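Wednesday, March 27, 2019
Bench 2, two-arm cell. Written up by Perla, with Meinir Dafis on the stop button for most of it.

Left arm faulted again this morning. Same message as last week, "following error, joint 6", and the same behaviour: the arm holds position, the gripper stays as it was, the right arm carries on for a moment and then stops as well when the cell drops out. Reset from the pendant clears it. Logging everything today because the Callell people will ask for it and we had nothing decent to send them last time.

Work was the plate task, the usual set of objects: pink plate, pink cup, air-con remote, green block, small screwdriver. Speed limit on both arms set to 400 mm/s. Payload settings checked before we began and they match the sheet on the wall.

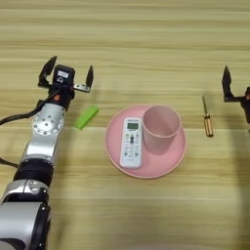 Plate task, both grippers open. Block by the left arm, cup and remote on the plate.

First fault came on the left arm with the wrist turned well over. Rocío thought it was the payload being wrong for the gripper. I don't think so. I put the payload up and down by a bit either way and the fault came back at much the same wrist angle. Put it back to the sheet value afterwards.

Second idea was the cable. There is a loop at the left wrist and when joint 6 goes past a certain point the loop goes tight against the housing. You can feel it by hand with the arm in free drive: easy, easy, then a definite drag. It isn't there on the right arm, where the loop was made longer when Sarahí changed the connector in September. The left was never redone.
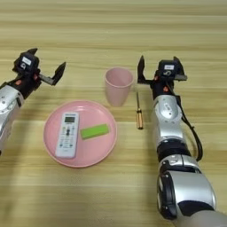 Tried it three ways before lunch.

a) Wrist kept inside the first half of its range. No faults.
b) Full range, speed down to 35 mm/s. No fault, but the motor current on joint 6 climbs as the cable takes up, and drops again on the way back.
c) Full range, normal speed. Fault on the second go.

That is enough for me to blame the cable. Jovita points out that (b) doesn't rule out the joint itself and she is right, so the joint stays on the list. She wants to see the current trace with the cable off altogether. We can't do that with the gripper powered, but we can run the bare arm.

The safety part, which matters more than the fault. When the left arm dropped out in (c) I reached in to straighten the plate before Meinir had called it clear. The right arm was stopped but not locked, and the program was still loaded and waiting. Nothing moved and no one was hurt. It has gone in the near-miss book under my name. The amber light means stopped. It doesn't mean safe to reach in, and we have all got used to treating it that way.
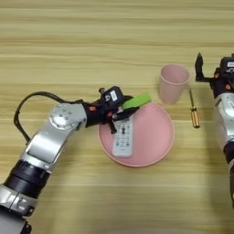 So until further notice, on this bench:

Fault on either arm: press the stop, then say so out loud.
Second person confirms both arms are locked out on the pendant.
Only then do hands go over the table. This includes moving the cup back, picking up the block, anything.
No running alone after a fault, even to "just see if it does it again".

Sarahí asked whether the cell controller ought to be locking both arms by itself when one of them faults. It ought to. The setting is there in the Omis controller, and it was off. I don't know who turned it off or when, and there's no note of it in this book. Turned on at 2 o'clock, then tested by forcing a fault from the pendant, first on the left and then on the right. Both arms locked each time. I've saved the configuration under today's date and put a printed copy in the folder.
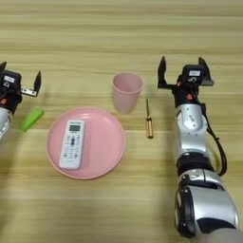 Afternoon: carried on with the wrist limited in software on the left arm only. It makes the approach to the block clumsy, the arm has to come round from the side, and Rocío had to re-teach two of the points. No more faults by the time we packed up. Joint 6 current stayed flat.

One thing I noticed and haven't explained. The left gripper reports "closed" slightly late compared with the right. It could be the same cable being pulled, or it could have always done it. Rocío is going to look back through the older logs from the Neves job.

To do
Longer cable for the left wrist, same length as the right. Sarahí has the part number. (500 mm is too short, don't order that one again. Needs the 640.)
Move the clip on the left forearm so the loop can't ride up over the joint.
Bare-arm run of joint 6, full range, with current trace, for Jovita.
Send today's logs to Callell, with the traces from (b) and (c) marked.
Ask Sakeo if their cell has the lock setting on. They copied our configuration, so probably not. Ring them, don't email.
New card for the side of the bench with the four lines above. Meinir is doing it.

Left arm parked, wrist limit still on. Don't take it off without talking to me or Jovita.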